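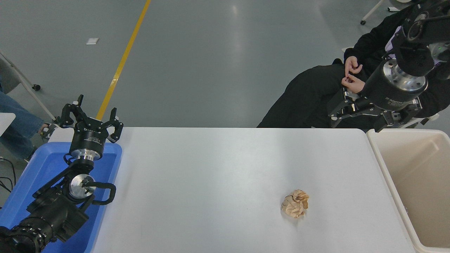 The paper ball on the table, with both arms in view.

11 June 2019
By the one on the planner

Right, I want to get this down before I forget which bit I changed, because I've changed a lot of bits. I'm still at Terkthorpe, it's long past tea, and my sandwich is in the fridge with somebody else's milk leaning on it.

Paper again. I used to think a crumpled ball of paper was the easy one, the thing you give a robot to be kind to it. It's horrible! A block has sides and a mug has a handle, and you can write all that down in a nice tidy model and feel clever. A paper ball has a different shape every time you screw one up, and it's a slightly different shape again once you've squeezed it. Magsi (our perception code, named before I got here) does a lovely job of finding it and then a rotten job of saying how big it is. The light on these tables doesn't help. There's a pale stripe of glare over the white top, and this morning Magsi decided a piece of glare was the near side of the ball and drew me an outline like a potato.

So I spent the morning on the mask. I stopped trusting brightness on its own and made it look at colour first, then depth, then have an argument with itself. Brown on white ought to be a gift. The shadow under the ball still gets swept in now and again and makes the thing look fatter at the bottom, but I can live with that, as the grasp comes down from the top anyway. I also threw out any depth point within 6 millimetres of the table plane. That loses the underside of the ball, and I don't care about the underside of the ball.

Then Vovton, which is my baby and my headache. It plans for the arms, and it had got it into its head that the rim of the bin was solid all the way across, like a lid. Every plan to go over the bin and let go came back refused. I stared at the refusals for ages. I went through the log line by line, all 2,169 of them, with a biscuit, and there it was near the end, plain as anything: the collision shape for the bin was being wrapped in a hull, and a hull fills in the hole. A bucket becomes a brick. I could have cried. I've split it into four walls and a floor now, and the plans come back in under 400 milliseconds, which is quick enough that I don't wander off and make coffee while I wait.

The left arm has its own silly story. It isn't needed for this task, so I'd told Vovton to park it fingers up over the blue tray and treat it as furniture. Fine, except that I had parked it in the old file and not the new one, so for an hour the planner was politely steering the right arm round an arm that wasn't there. Lovely wide swoops, very elegant, completely pointless. Must remember to read the joint values live and never from the file. I've written it on my hand as well.

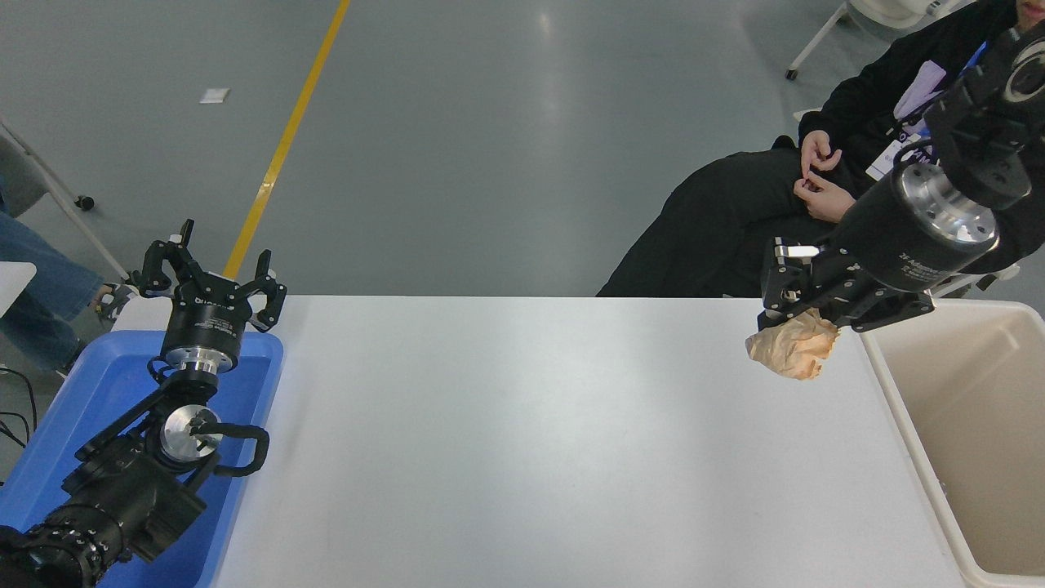
Right gripper with the paper, close to the bin.

I do like that picture. The fingers have hold of it and the bin is right there, and it's the same arm I was calling names at lunch. I've got the closing force turned down a long way, so the controller stops when the motor current starts to climb, with no set width to aim for. Paper gives way gradually, so the current creeps up instead of jumping, and my first threshold was much too twitchy. I've put a little filter on it and it seems happier. I want to look at the traces properly with a fresh head, there's a wobble just after contact that I don't like.

Still to do: the release. At the moment it opens both fingers at full speed, and I'd like it slower. I also want Jorerau to save the mask next to the plan in every recording, because it saves them in separate folders with different clocks and matching them up by hand is a misery. Run 501 is the one to start from, that's got the new walls and the live joints.

They want the whole thing tidied up by July. I said yes very cheerfully. Going to rescue my sandwich, then push the branch, then home, and I must bring my own milk tomorrow.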